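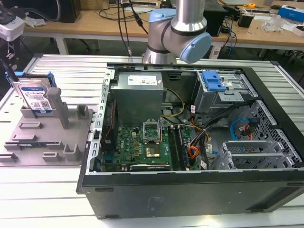
The Sorier Wallpaper Pack is a set of 90 desktop backgrounds made by Korkau, a small studio for digital graphics. Every picture in the pack is drawn in our studio, and each one comes in a wide version and in a tall version for phones. The themes go from night skies and paper textures to machines. If you like machines and electronics, the Circuit theme is the one to open first. It has the most detail, and it looks best on a large screen.

You download the pack as one ZIP file. After you unpack it, you will find eight folders, one for each theme. The file names tell you the theme and the main color, so you can sort them easily. Please keep the folder names as they are if you want to use the rotation file -- it reads the pictures by folder, and it will skip a folder that was renamed.
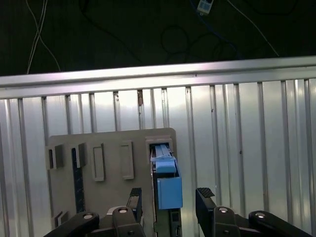 The rotation file changes your background every 60 minutes. You can write another number in the first line and save it. To stop the rotation, close the file from the tray and choose any still picture in your display settings.

Version 2 was released on 15 April 2019. It adds the Gavrilă theme, with patterns taken from old woven borders, and it corrects the gray tones in Belgate, which were too dark on some laptops. Customers who bought the first version can download the new one with the same order code.

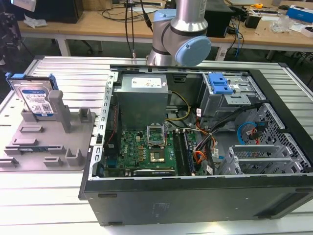

License and Use

One purchase is for one person, on all the devices this person owns. You may use the pictures on your personal page or blog, also as a header, and you do not need to ask us. For a company site please choose the Extended License, which covers pages with over 1,000 visitors in a month.

It is not allowed to sell the pictures again, or to put the full pack on another download site. Small previews are fine -- a link back to Korkau is welcome.

Format: JPG and PNG
Delivery: download link by email
Related products: Icon Sets, Page Borders, Seamless Tiles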